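Workshop notebook, Tuesday evening: sim scene for the bench pick job

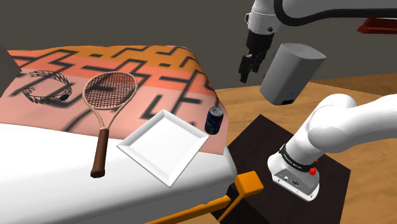
entered by Enico
shared workshop, back bench | project Prallaline

Scene loads now without error. I put the arm on the dark square platform and the bench to the left of it, with the patterned mat on top. Objects on the mat for this run: racket, wreath, square plate, blue can.

Plate is too close to the front. Its corner hangs over the edge of the bench, so I must move it back before I trust any grasp on it. The can stands upright, good.

The grey container floats beside the fingers and is not held by them. I suspect the spawn height in the Hesard config, but I did not check yet. If it is the collision mesh, then it is the same trouble we had in October with the other bin.

Settings: physics step 1000 Hz, 100 episodes per batch, 2 batches overnight. First batch took over 2 hours on the old computer, with the heater off in the garage.

To do:
- change the mat colour to something calmer, the zigzag confuses my segmentation
- ask at Karunaratne if the spare graphics card is still for sale
- save the camera pose, I lost it again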